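Home Projects Reports People Contact

October
By Torbjørn Hedlund, with Bảo Lý and Notburga Rüegg

Project report: where does the paper go? Tidying the Ullholm study room

Background

Our task was to pick a shared space in the building and make it easier to use. We took the study room in Ullholm. Everyone complains about it and nobody in our group wanted to do the bike shed. Supervisor was Stellan Hägglund, who asked for a short report, so this is short.

The problem as we saw it on the first visit: too much paper, in too many places. Handouts on the desks, handouts on the windowsill, old reports in carrier bags under the coats. One storage cabinet that people had stopped opening as the things inside fell out.

What we did

Emptied the cabinet completely. Took most of a morning. Sorted everything on the floor into keep, ask, bin. We counted as we went – 283 separate items, mostly loose sheets and stapled handouts. 138 went straight to recycling (doubles, blank forms, timetables from years back). The rest were kept or handed back to whoever's name was on them.

Notburga wanted labelled boxes. Bảo wanted ring binders, because boxes just turn into piles with a lid on. We went with binders. Sverre Björklund from the Nygård group lent us his hole punch, which jammed twice but did the job.

Then the rules for the cabinet:

Binders lie flat, not standing. Standing ones slid over whenever one was taken out.
Course papers in one binder, room papers (bookings, keys, repairs) in another.
Nothing loose on the shelves at all.
Door closed when you leave, otherwise people walk into it.

Results

After the clear-out the desks were usable again and people did notice. We asked for comments on a sheet by the door. Most said it was easier to find things, one said it looked bare, one just drew a fish.

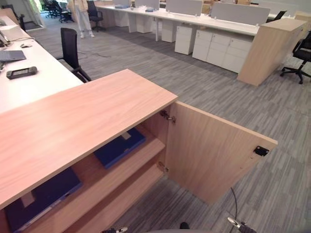

2 min read

The cabinet open, with one dark blue binder on the upper shelf and another dark one lower down, both flat. The white desk is right beside it, so you can sit down with a binder without carrying it across the room. We thought about moving the cabinet to the other wall but the door needs space to swing and there is more carpet free on this side.

Problems

Labels are too small. You have to bend down to read the lower one, which is anoying. Desk tops still collect things – laptops, games, whatever people have with them – and we have no rule for that. Also we never agreed who empties the recycling.

What we would do diferently

Ask people before starting, not after. Bigger labels. Take a proper "before" photo, we forgot. Stellan suggested trying the same system in the Fullo room next term, Notburga has said yes to that.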